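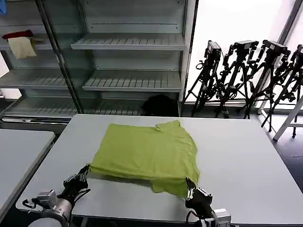
4. Folding a T-shirt with two arms

4.1 Task and setup

Of the chores in our study, folding is the one that people most often ask about and the one where our results are hardest to state in a single number. A T-shirt has no fixed shape. When it is picked up by one corner it hangs one way, and when it is put down again the fabric settles in a way that the controller did not choose. Wiping a counter or loading a rack leaves the object more or less as it was. Each contact with a shirt gives the system a slightly different object to deal with.

The robot stood at the long side of a pale table with both arms over the near edge. A trial began with one short-sleeved shirt placed on the table by hand. We used six shirts, all in plain colors, washed before the first session and not ironed at any point. The required result was a rectangle with both sleeves tucked in and no fabric hanging over the table edge. The operator did not touch the shirt after the start signal. A trial ended when the controller reported that it was done, when it had gone two minutes without changing the shape of the shirt, or when the shirt left the table.

Two controllers were compared. Plinberg plans from an estimated outline of the garment and chooses a pair of grasp points for each fold. Kocsis was trained on folds done by teleoperation and has no explicit model of the outline. Both used the same arms, the same speed limits, and the same view from the head of the robot. We did not cover the window during sessions, as we wanted the lighting to change during the day the way it would in a home laundry room. Most sessions ran from 9 a.m. to the middle of the afternoon.

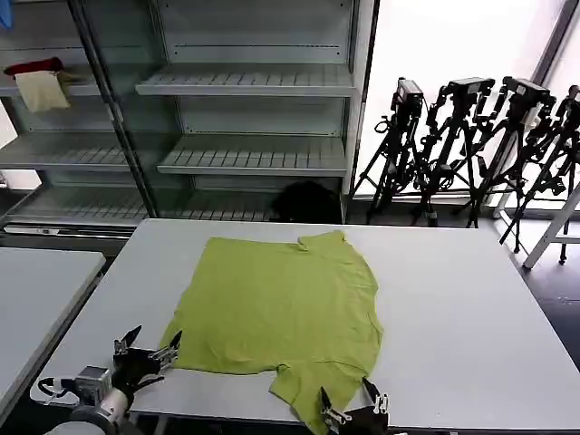

Figure 3. A lime-green T-shirt on the folding table, collar toward the far side, with a gripper at each side of its lower part.

4.2 Scoring

Fuseini Annan and Judit Halász scored the trials separately from the recordings, without knowing which controller had been running. Each trial was marked complete, partial, or failed. Partial meant that at least one fold was in place and a person could finish the shirt without opening it up first. This category matters for the question we started with. A half-folded shirt that has to be shaken out and started over saves no work, and we counted it as failed even if it looked tidy at some stage.

Where the two scorers disagreed, they watched the recording together and settled on one mark. Most of these cases were about sleeves. A sleeve that was under the body but twisted was marked partial, and the same rule was then applied to trials that had already been scored.

4.3 Results

We ran 421 trials. Of these, 162 were complete and 166 were partial. The rest failed. In other words, fewer than half of the shirts ended up folded without help, and a slightly larger group ended up in a state where help would have been quick.

The first fold was usually the easy one. With the shirt spread out, both controllers found usable grasp points on the side and the hem. Trouble began once there were two or more layers. The side of a folded shirt is thick and soft, and the grippers would often take hold of the top layer alone, which pulled it off the layer below. 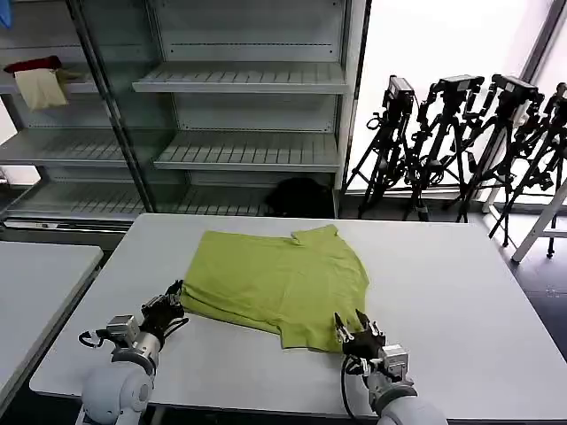 A person corrects this kind of slip by feel, pressing the stack down with the palm or running a finger under the lowest layer before lifting. Neither controller had anything like this. Kocsis sometimes pushed along the table surface before closing, a motion it had picked up from the teleoperated folds, and it did better on the last fold for that reason. Plinberg repeated the same grasp when it failed, often several times, until the trial ended on the two-minute rule.

The near edge of the table was a second source of failures. When a sleeve or part of the hem hung down, that part was out of view, and the outline used by Plinberg stopped where the table did. Moving the shirt farther back before the first fold would avoid this. We left it out because the controllers were supposed to choose their own preparation steps.

Time is a further limit. Even the complete trials were slow next to a person doing the same job, and neither controller could take the next shirt from a pile. In the shop-floor trials at Tostoda (Section 5) the garments arrive flat and all facing the same way, so the first stage of the task is already done for the robot. The Vallus benchmark makes a similar assumption, and scores from it should not be compared directly with ours.

On this evidence we would not describe T-shirt folding as a chore that can be handed over. It can be shared, if someone is close by to finish the shirts that stop partway and to bring the next one.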